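Aug 5, 2018

I have now read the fifth article this summer telling me that the way to fix a messy kitchen is to put the mess on a tray. I'd like to talk about mugs. This will go on for a bit.

The claim, as far as I can follow it: loose mugs are clutter. The same mugs on a tray are a "station." Same mugs, same counter, and the thing underneath them cost you money.

The one going around right now is the Zikine method. You pick your "daily mugs," one color per job, put them on a round tray, and everything else leaves the house. The word they use is "released." You release your mugs.

I own 22 mugs. There are two of us in the apartment. I know how that looks.

But nobody's life was being harmed by the mugs. They live in a cabinet with a door. The door closes. I've never had trouble finding a mug.

Anyway I did it, since people kept sending me the link and I'm tired of being told I'd feel different if I tried it. 31 days, start to finish. I kept notes on the back of an envelope like a serious person.

Picking the mugs. The guide says choose the ones you "reach for." I reach for whatever is in front. If I put the gravy boat in front I'd probably reach for the gravy boat.

So I ended up buying the colored ones, which I realize is exactly how they get you. They're Bramo. The listing had 2499 reviews and the first page of them was mostly people saying it had arrived. Great. Mine arrived too.

The color idea, for anyone who's been spared it: orange for morning, red for afternoon, black for guests, teal for tea. Why would a guest want the black one? Why does tea get its own mug, and what's in the orange one if I drink tea in the morning? The guide has a whole page on color and it doesn't answer either question.

By the end of the first week we were using whichever one was clean. So was everybody in the comments, if you scroll down past the people posting their trays with a sprig of something on them.

Nice things about the mugs, to be fair. I can tell mine from the other person's across the room. That's worth something in a home where half-finished coffee gets abandoned on windowsills. You don't need a method for it, though. You need two mugs that don't look alike, and we already had 22 of those.

Now the tray. The tray is where I start getting loud.

A tray is for carrying things. That's the job. You put drinks on it and walk them to another room. A tray that never moves is a very small table on top of your table.

And stuff collects around it. The guide promises the tray "holds the boundary." What I got was mugs on the tray, then mugs next to the tray, then a phone charger and a lemon. By the second week the tray was holding mail.

You also have to lift it to wipe under it. Before, I moved the mugs and wiped. With the tray I move the mugs, move the tray, wipe, wipe the tray, put the tray back, put the mugs back. They've invented extra counter.

Round is the worst shape for this, too. Counters have corners. Put a round thing in a corner and you get a little triangle back there that fills up with crumbs and belongs to no one.

Someone will say get the square one. The square one costs more. Of course it does.

Handles. The Zikine people want all your handles pointing the same way, "toward the hand." Whose hand? One of us is left-handed. We tried it pointing right, we tried it pointing left, and then we put the mugs down however we put them down, like adults.

I'd honor the handle rule if it did something. I can see the point in a crowded cabinet, where the handles catch on each other. On an open surface with space all around it, I don't see what it buys you except a photo.

Speaking of photos. Every "after" shot in these guides has mugs grouped on the tray in perfect order and a bare counter stretching off forever. Nobody's had coffee. There's no spoon. I don't trust a kitchen with no spoon.

So, my own entry in the genre. Go ahead and grade the handles.
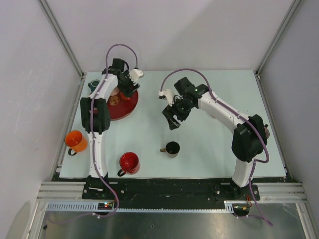 Orange, red, black, teal. Round tray toward the back left. No handle rule followed.

If you're keeping score, that would be a fail on the tray and a fail on the handles. I looked at it for a while trying to feel the stress I'm told I should feel. It's some mugs on a table.

The black one has a brass-colored handle, which I like a lot more than I expected to. The orange and the red have dark handles and I have no opinion about them. Maybe that's the real test: you keep the one you'd be annoyed to lose.

Which, fine, is close to what the guide says on page one, before it starts selling you things. I'll give them page one.

A few people in my replies are asking about the Cirillo version, where you hang everything on hooks. I tried hooks at my last place. Hooks are good until you own one mug with a thick handle. Then you own a row of hooks and one mug on the counter.

And yes, I've seen the Drarnov shelf risers. A riser is the only one of these products I'd defend. It goes inside the cabinet, it does one thing, and you don't have to look at it. I still wouldn't pay what they want for it. Go look at a thrift store in March when everyone's clearing out. There's a whole shelf of them.

What I've kept from the month: the four new mugs, obviously. The tray, but only for carrying soup to the couch. It's great at that. It turns out that's what I'd been missing, a tray used as a tray.

What I've dropped: the color jobs, the handle rule, the word "station," and the part where you thank the old mugs on their way out. I got as far as the box on that one. I put four in and took three back out. The chipped one went.

For the person who said I "went in wanting it to fail": partly, yes. I also wiped that tray every day for a month and lined up handles for a left-handed person who was laughing at me. I think I've done my share.

If you like your tray, keep your tray. If your mugs are driving you up the wall, count them, get rid of the chipped ones, and close the cabinet. Costs nothing. You can do it tonight while the water boils.

To the three of you asking where the rest of the mugs are: in the cabinet. The door still closes.

Muting this one now. Somebody has left coffee on the windowsill again and it's in the teal one, so there goes tea.

More threads from this account
The drawer divider thread (long, sorry)
Do you need a special bin for onions
I timed myself folding a fitted sheet
Spice jars: decanting is a second job
Lazy Susans, a grudging yes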